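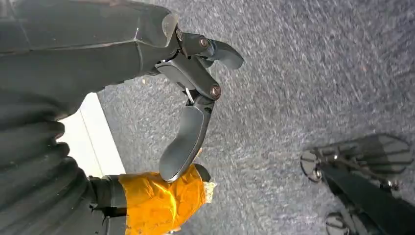
Photo: Flotarura / Citlali Bermúdez

Projects > Kitchens > Meeting notes

December 3, 2023
By Apolinar Bautista

Minutes, pantry and cabinet refit

Present: C. Bermúdez (chair), A. Bautista (minutes), one rep from Fivik.

1. Last minutes. Approved, though the line saying the drawer fronts were "nearly done" was struck out. They were not ordered.

2. Corner unit. Fivik again proposed the Mirani pull-out. Bermúdez asked what it holds that a plain shelf does not. The rep said access was better. Bautista noted that the brochure says 70 percent more usable space and does not say more than what. No decision.

3. Hinges. Quote covers 4 tall doors. The plan shows seven. Fivik to requote – in writing this time.

4. Finish. Two samples of matte gray passed around. Bermúdez doubts either will hide fingerprints. Rep to leave both until February.

5. Installer. Nerkach says it can start in February. Bautista would like to see that on paper before the old cabinets come down.

Meeting closed. Next date not set.

Recent items
Countertop quotes compared
Shelf depth: notes from the site visit
Sink cabinet, revised plan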